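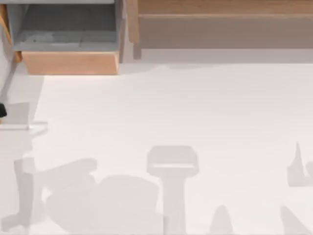
List: teleop-users
Subject: Re: [teleop-users] Drawer and floor demos, first batch from the sim
Month: November

Replying to the whole list, as the questions below affect anyone who plans to train on these.

> Hi all,
>
> The first batch from the Kuneck kitchen is up on the shared drive. It has
> 1138 demonstrations, all driven by remote control in the simulator with the
> Studar hand controllers. Tasks are opening and closing the drawer, picking
> things up off the floor, and putting things away.
>
> We think this mostly settles the question of whether we still need hand
> guiding on the real arm. An operator in the sim can make a demo in a
> fraction of the time, there is no setup between runs, and nothing gets
> broken. Our plan is to drop the hand-guided sessions at Walosard after this
> month and put all the operator hours into the sim.
>
> Unless there are strong objections we will go ahead. Comments welcome.

I have an objection, and I suppose it is a strong one.

I spent two evenings going through the batch, first at random and then just the floor pickups. I'll take the good part first. The recordings are clean. The time stamps line up, the gripper commands match the motion, and I didn't hit a single file that wouldn't load. That is a lot better than what we put out last year, and whoever did the export deserves thanks.

Now the rest.

You say the demos are faster to make. Per demo, sure. But what counts as a demo here? I watched 71 of the floor pickups from start to finish. In 19 of them the operator goes down to the floor, stops, backs off, comes in again from another side, stops again, and finally gets hold of the thing. All of that is in the file as one successful demonstration. A policy trained on it will learn to stop and back off, because that is what we showed it. When I guide the real arm by hand I feel the fingers touch the floor and I correct without thinking. With the controllers there is nothing to feel, so the operator waits and looks. You can see the waiting in the joint data as long flat stretches.

Flat things are the worst. Take the pale gray plate lying out in front of the cabinet with the open drawer. It's a light gray thing on a white floor, it has hardly any height, and the only part that stands out is a thin lip along one side. From the overhead view, try to judge how far the black fingertip is above it. I can't. I doubt the operators can either, and I think they learned to look for the shadow and steer by that.

Which brings me to the shadows. The floor in this room is a big, smooth, nearly blank white surface, and it takes a shadow like a bedsheet. In some views the arm's shadow covers far more floor than anything you can see of the arm itself. There is a big one sprawled across the lower left, a T-shaped one next to it that looks like an upright gripper, and more over by the right side, while all you get of the hardware is a bit of black tip by the plate. If I were a network looking for the easiest clue to where the hand is, I know what I'd pick. Then we take it to the lab at Walosard, where the floor is speckled and the light comes from four directions, and we all act surprised.

I may be wrong about this. It would be easy to find out. Render the same demos again with the light moved, and once more with the shadows switched off, and train on each. If the success rate holds up, I'll say so on this list and stop complaining. The actions are already recorded, so no operator time is needed. I asked for this in the spring and was told it was on the list. Is it?

About the furniture. The drawer is shallow, with a front that looks like light wood, next to a long low bench. Fine. But every drawer demo I opened has that drawer in the same corner of the same room, and it slides like it's on ice. I couldn't find anything in the notes about friction, and I couldn't find any run where it sticks. The real one at Walosard sticks. You have to pull it slightly upward for the first bit or it jams on the left. I learned that by holding the wrist of the arm and doing it, and it took me 2 tries. I don't know how you would even show that with a controller that doesn't push back.

On "nothing gets broken": true, and I don't count it as a plus. Operators who can't break anything drive like it. There are runs where the fingers hit the floor fast enough that on the real arm the safety stop would trip and the demo would be over. In the sim they bounce a little and carry on. Please at least run a filter over the contact forces and tell us how many demos are left after that. I'd guess we lose over a tenth, but a guess is all it is.

I'm not asking anyone to throw the batch away. It's useful for getting a policy into the right part of the room, and for the long reaches I'd probably take it over hand guiding, where you always have a person's arms and shoulders in the camera view. (That was a fair complaint about our own recordings, and I still don't have a good answer to it.) What I object to is dropping the hand-guided sessions before anyone has compared the two on a real drawer.

So, before the end of the month, could we have:

The count of demos after a contact force filter.

The shadow test described above, even on a small part of the set.

A note with each file saying how many grasp attempts it contains. The Kiiskinen script already finds gripper close events, so this should be an afternoon's work. I'll do it myself if someone gives me write access to the drive.

One run on the real drawer at Walosard, with a policy trained on the sim demos only and another trained on whatever hand-guided data we have, same starting positions for both. I can be in the lab any morning before eleven.

One smaller thing. The readme says the controllers are mapped one to one, hand to gripper. The files say otherwise. The scale changes partway through the batch and my replays come up short after that point unless I correct for it. Was that on purpose? If somebody changed the setting between operators, we need to know which files are which.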